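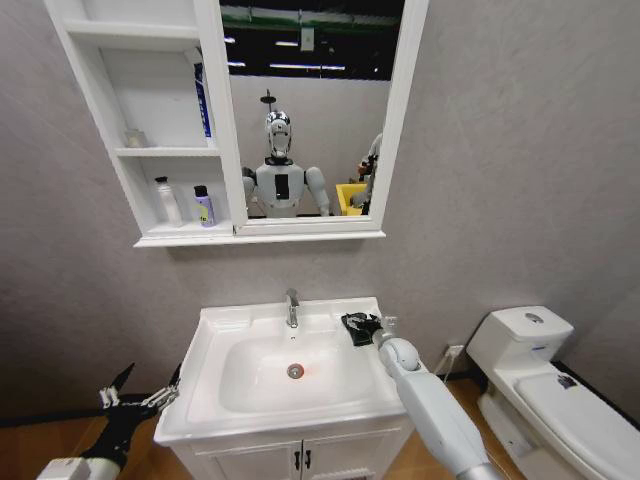 Skata cargo e-bike, motor cuts out under load, comes back by itself after a few seconds. Opened by Zulmira Frade, February 23, 2023. Bought through the crowdfunding batch, delivered last June. Odometer 2,580 km. Battery shows 186 charge cycles in the Stitby app. Cuts out on hills mainly, also once pulling away from lights with shopping on the back. Display stays ON the whole time, light stays on, just no push from the motor. Pack is the removable seat tube type, stands on its end when it's off the bike, same as the tall blue-and-white box or bottle on the top shelf by the mirror, so there's a fair bit of weight sitting on the bottom contacts. Mention that as I suspect the contacts. Priority: normal. Rider still using the bike on the flat.

What I've done already before anyone asks:
- switched off and on, obviously
- took pack out, put it back in, key turned fully
- charged to full, same fault
- other assist levels. Levels 1 and 2 fine. 3 mostly fine. 4 and 5 cut out
- no error code on the Flultau display at the time. Found one later, see further down

Reply from support
Thanks Zulmira. Could you send firmware versions for display and controller, they're in the app under Bike > About. Also tyre pressure and whether the motor feels hot after a cut out. And does it go with the pack at any charge or only when low?

Zulmira
Display 1.8, controller 1.6. Tyres pumped up on Sunday. Motor warm, not hot, could keep my hand on it. Charge - happened at full, happened at half. Seems worse low down but could be me noticing it more because I'm worried about getting home.

Reply from support
Controller 1.6 is two behind. There was a known problem with the torque reading on 1.6 which gave jerky assist. Not quite your symptom but please update first as we can't open a warranty job on old firmware. Phone next to bike, pack above half, don't let the phone lock during the update.

Zulmira
Update failed. Stuck at 42%. Three goes. Tried with phone on wifi, phone on mobile data, and flight mode with only Bluetooth on. Always 42. App then says "bike not found" and I have to switch off at the pack to get it back. Bike still rides after so nothing broken at least.

Reply from support
Please don't try again for now. Are you on Stitby for Android? And is the bike in a shed or near other Bluetooth things, speakers etc?

Zulmira
Android yes. Hallway. Moved it out to the front step, same. Borrowed an iPhone and it went straight through first time, took 20 minutes which is far longer than the app says. Controller now on 1.8. You might want to put that on the help page, I looked and it isnt there.

Will test on the hill tonight.

Zulmira
Tested. Still cuts out. Level 4 halfway up, gone, back again after about a breath and a half. Assist is smoother in general so the update did something, just not this.

BUT new thing. After updating there's a history screen on the display (hold minus and the light button together). It says E21 five times. Manual skips from E19 to E24.
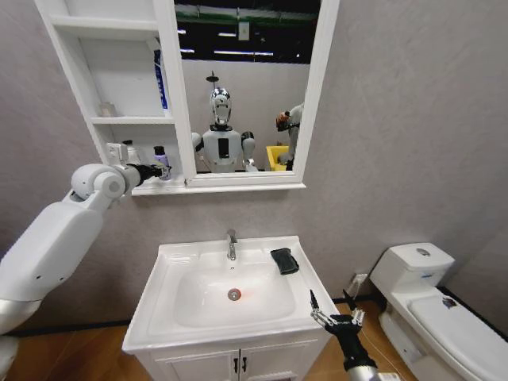
Reply from support
E21 is undervoltage at the controller. Means controller saw the voltage drop below its limit for a moment and shut the motor to protect itself. It clears itself, hence no code on the main screen. Either the pack is sagging under load or there's resistance between pack and controller. Contacts, fuse holder or the plug under the bottom bracket.

Could you look at the contacts on the dock. Pack out, bike off, torch. Looking for black marks, green marks, anything pushed down lower than its neighbours. Please don't poke metal things in the pack side.

Zulmira
Looked. Four blades in the dock. Two fat, two thin. One of the fat ones has a brown edge and looks a touch lower than the other. Can't tell if it's bent or if that's how it's made. Bit of grit in the bottom. Nothing green.

Also the pack rattles. It always has, tiny bit, forward and back. I assumed normal.

Reply from support
It should not rattle. There's a rubber pad at the bottom of the dock on the Skata, black, size of a postage stamp. Is yours there?

Zulmira
No pad. Two spots of old glue where I suppose a pad was. So I've been riding since summer without it? or it fell off, no idea. Never seen it.

Reply from support
Right, that would do it. Without the pad the pack can bounce and the fat blade arcs a little each time, gets hot, gets brown, resistance goes up. On levels 1 and 2 the current is too small to matter.

Suggest: stop using 4 and 5, no hills with load. We'll send a pad and a dock contact set. You have a choice, fit it yourself or take it to Varghese, they do our warranty work in your area. Pad is easy, contact set means dropping the dock, two bolts and a plug. If you're not sure take it in.

Zulmira
Pad I'll do. Contacts no thanks, booking Varghese. Do I pay and claim or do they bill you? Last time with the mudguard I paid and waited ages.

Reply from support
They bill us. Quote this ticket. If they ask for a card, say no and ring us.

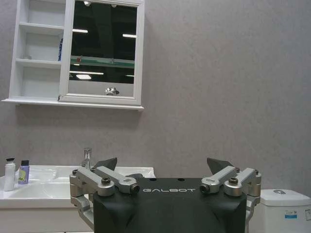 Zulmira
Parts came. Envelope had pad, blades, NO bolts. Sheet says use new bolts, threadlock on them. Are the old ones ok to reuse?

Reply from support
Sorry, packing error. Old bolts fine if threads are clean, fresh threadlock on them. Varghese will have some.

Zulmira
Fitted pad meanwhile, cleaned the glue off with white spirit. Rattle gone completely. Key is stiffer to turn now, have to press down on the pack. Normal?

Reply from support
Yes, normal, softens up. If you need two hands the pad is sitting too high, should be flush with the back wall.

Zulmira
One hand and a knee. Ok.

Rode up the hill with pad only, old contacts, level 4 (I know). One cut out near the top. Before it was two or three per climb. Another E21 in the history so it's six now. Went back down to 2 after that.

Note from Varghese, added by phone
Dock off. Positive blade heat marked, plastic round it slightly soft, so changed the whole blade carrier and not just the blade. Plug under bottom bracket opened, dry, clean. Load test on pack fine, no sag worth mentioning. Fuse holder tight. Test ride on the steep bit behind the shop, level 5, heavy rider, no cut out. History cleared. Bolts from our stock.

Zulmira
Picked up. Hill with shopping, level 5, no cut outs. Did it again without shopping becuase I didn't believe it. History empty.

Two leftover things, not urgent:
1. Range figure in Stitby is wrong since the update, shows less than half what it did. Bars on the display look right.
2. Android update problem. Still there presumably, I'm not going to borrow a phone every time.

Reply from support
1. Range estimate resets with new controller firmware, needs a few full rides to learn again. If still off after five charges, new ticket please.
2. Passed to app team. We've had two other reports stopping at the same percentage, both Android. No date for a fix.

Could you check the pad is still stuck down after a couple of weeks? Pack out, finger on it, that's all.

Zulmira
Pad still there. Range figure creeping up. Happy to close, leave the app one open please.

Status: closed (hardware). App issue moved to separate ticket, linked. Pad check added to delivery checklist for remaining Skata orders.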